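환율 방어, 당국이 언제까지 할 수 있을까요 (자본통제 얘기까지 나오네요)

글쓴이: 느린저축
작성일: 2026년 8월 29일
조회 2,966 | 댓글 8

안녕하세요, 늘 눈팅만 하다가 오랜만에 글을 씁니다. 요즘 환율 때문에 밤에 잠이 잘 안 와서요. 저는 작은 액자 공방을 하면서 목재를 수입해다 쓰는 사람이라 환율이 조금만 움직여도 바로 통장에 표시가 납니다. 3월에 계약할 때만 해도 이 정도면 버틸 만하다 싶었는데, 같은 물량을 다시 주문하려니 견적서 보고 한참을 앉아 있었네요.

그러던 차에 마저리 매플벡(Marjorie Mapplebeck)이라는 분이 쓴 칼럼을 읽었습니다. 엔트위슬(Entwistle)이라는 리서치 회사에서 신흥국 통화를 오래 본 분이라고 하는데요, 요지는 이렇습니다. 외환보유액으로 시장에 개입해서 환율을 누르는 건 시간을 사는 일이고, 그 시간 동안 금리든 재정이든 다른 걸 손보지 않으면 결국 돈만 쓴 셈이 된다, 그래서 개입보다 차라리 단기 자금의 유출입에 한시적으로 부담을 지우는 편이 싸게 먹힐 수 있다는 겁니다.

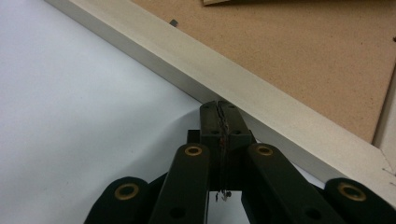 저는 이 주장을 읽고 솔직히 반은 고개를 끄덕였고 반은 겁이 났습니다. 자본통제라는 말만 들어도 외국인 투자자들이 먼저 짐을 싸지 않을까 싶어서요. 반면에 저 같은 수입업자 입장에서는 급등락만 좀 줄여 줘도 정말 살 것 같거든요. 사진에 비스듬히 걸쳐 있는 크림색 긴 나무 막대, 저런 자재 하나에도 환율이 다 들어가 있습니다. 손님들은 나무값이 왜 이렇게 올랐냐고 하시는데 현지 가격은 거의 그대로이고 올라간 건 대부분 달러값이에요. 그렇다고 손님 붙잡고 환율 강의를 할 수도 없고요.

그래서 여쭤보고 싶습니다. 단기 자금에 세금이나 예치 의무를 매기는 식의 약한 통제라면 우리나라 같은 개방경제에서도 효과가 있을까요? 아니면 괜히 신뢰만 깎아 먹을까요? 경제 공부 오래 하신 분들 의견을 듣고 싶습니다. 길어도 좋으니 편하게 적어 주세요!

댓글

보리차한잔
저도 수입하는 사람이라 글이 남 얘기 같지 않네요. 저는 원단 쪽입니다. 질문에 답을 드리자면, 저는 약한 통제도 반대예요. 칼럼 쓰신 분 말씀처럼 한시적이라고 하지만 한시적이라고 시작한 제도가 제때 끝나는 걸 저는 별로 못 봤습니다. 그리고 시장은 1단계가 나오면 2단계를 미리 계산합니다. 오늘은 예치 의무, 다음엔 송금 한도, 이런 식으로 상상하기 시작하면 멀쩡하던 돈도 나가요. 정부가 뭘 할지 모르겠다는 느낌이 제일 비싼 비용이라고 생각합니다.

창가자리
윗분 말씀도 일리가 있는데 저는 생각이 조금 달라요. 통제라고 다 같은 통제가 아니잖아요. 나가는 돈을 막는 것과 들어오는 단기 자금에 문턱을 두는 건 성격이 많이 다릅니다. 앞의 것은 이미 들어와 있는 사람을 가두는 거니까 당연히 원망을 듣지만, 뒤의 것은 들어오기 전에 규칙을 알려 주는 거라 신뢰 문제가 훨씬 덜합니다. 다만 환율이 벌써 급하게 오르고 있을 때 유입 쪽 문턱을 높이는 건 순서가 안 맞지요. 그건 돈이 넘치게 들어올 때 해 두었어야 하는 일이에요. 비 오는데 우산 공장 짓는 격이랄까요 ㅎㅎ

느린저축 (글쓴이)
두 분 다 정성껏 답해 주셔서 감사합니다. 창가자리님 설명 듣고 나니까 제가 유출이랑 유입을 한데 섞어서 생각하고 있었다는 걸 알겠네요. 칼럼에도 그 구분이 있었던 것 같은데 제가 대충 읽었나 봅니다. 다시 읽어 보겠습니다.

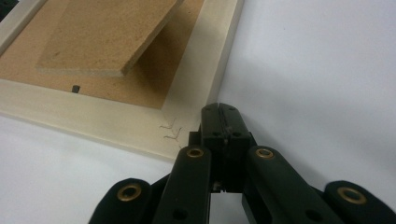 다시 생각해 보니 저한테 제일 힘든 건 환율 수준 자체보다 두 달 뒤를 도무지 모르겠다는 점이에요. 높으면 높은 대로 값을 정하면 되는데, 견적 낼 때와 대금 치를 때가 너무 다르니까 마진을 얼마나 잡아야 할지 감이 안 옵니다. 넉넉히 잡으면 손님이 떠나고 빠듯하게 잡으면 제가 손해를 보고요. 지난번 주문에서는 환차손만 262만 원이었습니다. 작은 가게한테는 꽤 아픈 돈이에요.

동네경제학
글쓴이님, 그건 자본통제 이전에 환헤지 문제 아닌가요? 선물환이나 환변동보험 같은 걸 먼저 알아보셔야 할 것 같습니다. 거시정책은 우리가 어떻게 할 수 있는 게 아니잖아요. 차갑게 들리실까 봐 조심스럽지만, 환율이 안정되기를 정부에 바라는 것도 따지고 보면 다른 사람 세금으로 내 환위험을 덜어 달라는 말이 될 수 있어요. 외환보유액도 공짜가 아닙니다. 쌓아 두는 데도 이자가 들고, 잘못 쓰면 회복하는 데 오래 걸려요. 저는 매플벡이라는 분 칼럼에서 개입은 시간을 사는 일이라는 부분은 동의하고, 그다음부터는 좀 건너뛰었다고 봅니다.

보리차한잔
동네경제학님, 말씀은 맞는데 소액 수입업자가 선물환 쓰는 게 생각처럼 쉽지가 않아요. 저도 은행에 물어봤다가 거래 규모가 작다고 시큰둥한 반응만 듣고 나왔습니다. 보증금도 부담이고요. 저는 결국 거래처를 바꿨어요. 로바드(Lovard)라는 중간 유통사를 끼고 원화로 결제합니다. 단가는 조금 비싸도 잠은 잘 옵니다. 글쓴이님도 직접 수입만 고집하지 마시고 일부는 이렇게 돌려 보시면 어떨까요.

창가자리
로바드는 결국 그 환위험을 단가에 얹어서 받는 거니까 공짜는 아니겠지만, 그래도 큰 회사가 모아서 관리하는 게 개인보다 싸긴 할 거예요. 동네경제학님 말씀 중에 세금 부분은 저는 좀 반대합니다. 환율이 급변하면 헤지를 잘해 둔 회사도 거래처가 무너지면서 같이 힘들어져요. 변동성을 줄이는 건 도로에 가로등 켜는 일이랑 비슷해서 딱 누구 좋으라고 하는 일이라고 자르기가 어렵습니다. 물론 가로등을 몇 개나 켤 거냐는 따로 싸울 문제고요.

동네경제학
가로등 비유 좋네요. 그런데 제 걱정은 당국이 특정 환율 수준을 지킨다는 인상을 주는 겁니다. 그 순간부터 아무도 헤지를 안 해요. 어차피 막아 줄 거라고 믿으니까요. 그러다 한 번 뚫리면 충격이 몇 배로 옵니다. 변동성을 줄이겠다고 한 일이 나중의 큰 변동을 키우는 거지요. 속도만 조절하고 방향은 시장에 맡긴다는 원칙을 말로만이 아니라 개입 내역 공개로 보여 줬으면 좋겠습니다. 이 점은 창가자리님도 크게 다르지 않으실 것 같은데요.

느린저축 (글쓴이)
다들 이렇게 길게 써 주실 줄 몰랐습니다. 정말 감사해요. 차갑게 들리지 않았으니 걱정 마세요, 동네경제학님. 듣고 보니 제가 나라에 바랄 것과 제가 챙길 것을 나눠야겠다는 생각이 듭니다. 보리차한잔님이 알려 주신 원화 결제는 당장 이번 주문부터 알아보려고요. 다만 제가 쓰는 목재는 스코도프(Skodov)라는 곳에서만 그 폭이 나와서, 거기가 중간 유통을 받아 주는지부터 물어봐야 합니다. 환변동보험도 서류를 떼어 보겠습니다. 알아본 내용은 따로 글로 올릴 테니, 혹시 보험 들어 보신 분 계시면 보험료가 어느 정도였는지 쪽지라도 부탁드려요.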